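From: Houshang Heydari
To: Melldale Bread List
Date: Wed 18 October
Subject: Re: [melldale-bread] Rye starter gone sluggish, and a question about the old newsletters

Hi all,

I was so glad to see this come up! I have been baking with rye for longer than I've been on this list and I still get excited when somebody asks a starter question, so forgive me if this runs long. I'll take the rye part first and then get to the newsletters at the bottom.

> My rye starter used to double overnight and now it just sits there.
> It smells fine, sort of like sharp apples, but it barely moves. I feed
> it once a day with the same flour I always use, the dark one from
> Grunerach, and tap water. The kitchen has gotten colder but I wouldn't
> have thought it was that cold. Is it dying? Should I start over?
>
> Also, does anybody still have the old newsletters? I remember a long
> piece on the scald method and I can't find my copy.

Please don't start over! A starter that smells like sharp apples is alive and well and a bit hungry. The time I'd worry is when you see pink or orange streaks or any fuzz on top, and then it goes straight in the trash, jar and all if you can't scrub the jar properly. Yours sounds nothing like that.

My guess is the kitchen. Rye cultures are much fussier about temperature than people give them credit for, and the drop between a September counter and an October counter is a big one, especially overnight when the heat goes down. Mine slows to a crawl every fall. I used to blame the flour every single year, and I even switched mills over it once (sorry, Hashemi, it was never your fault). What fixed it was moving the jar to the top of the refrigerator, at the back, where the warm air comes up. You can also put it in the oven with just the light on, but tape a note over the dial. I have baked a starter. The smell stayed in the house for days.

The second thing is how much of the old starter you're keeping. You didn't say, but if you're stirring fresh flour into most of the old jar, the new food is gone in a few hours and the thing sits there sour and tired for the rest of the day. Try this for a week:

Keep 9 grams of the old starter.
Add 100 grams of dark rye and 100 grams of warm water, warm like a baby's bath.
Stir until there are no dry bits, smooth the top with a wet spoon, and dust it with flour.
Leave it somewhere warm and look at it in the morning.

I know 9 grams sounds like nothing at all. The first time I tried it I was sure I had scraped too much out, and I left the rest in a cup on the counter just in case. But the dusting of flour on top had cracked open into islands by breakfast, and those cracks are the best thing to watch with rye. Don't wait for it to dome up like a wheat starter. Rye climbs, cracks, and then sinks a little in the middle, and I like to use it right when the cracks are wide and before the middle goes down.

If it still hasn't moved after two or three feedings, try bottled water for one feeding. I doubt it's the water, but our town changes something in the supply in the fall and a couple of people on my street swear they can taste it.

Now, the scald! I love this method and I wish more people would try it. You pour boiling water over part of the rye the night before, stir it into a stiff, ugly paste, cover it, and let it sit someplace warm. By morning it has gone sweet and glossy – taste a little, it's like malt candy. The piece you're remembering was the one on the Prirkis loaf, and I have it right next to me as I type. I'm pasting in the part I think you wanted, straight from the web copy of the newsletter:

"Give the scald at least six hours. Overnight is better. It should cool to the point where you can hold a finger in it comfortably before the starter goes in, and be patient about this, for a hot scald will finish off a good starter in no time. 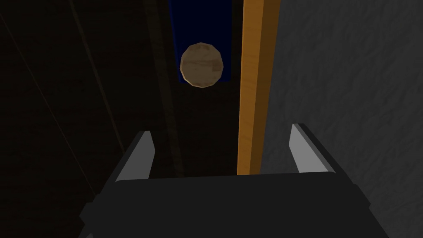
Melldale Bread Letter, No. 6, p. 9

When the starter has been mixed through, let the sponge stand until it is full of small holes and smells of fruit. Add the rest of the flour, the salt, and the caraway if you are using it. The dough will be more like mortar than dough. Wet your hands, pack it into a greased pan, and smooth the top."

The recipe after that makes a huge batch and calls for 1000 grams of flour in total. I always halve it, which fills my one long pan nicely. I also leave out the caraway and put in coriander seed, lightly crushed, and I'd ask you to try that at least once before you decide I'm wrong.

One warning the newsletter skips over: leave the loaf alone after it's baked! Wrap it in a towel and wait a full day before you cut it, two if you can stand it. A fresh rye loaf is gummy in the middle and sticks to the knife, and people think they've ruined it and throw out perfectly good bread.

I have most of the other issues too, though I'm missing the April one with the flatbreads. If somebody has that, I would be thrilled to get a copy, and I'll happily trade you dried starter for it. It travels fine in an envelope.

Let us know how the 9 gram feeding goes, and tell us about the cracks!

Happy baking,
Houshang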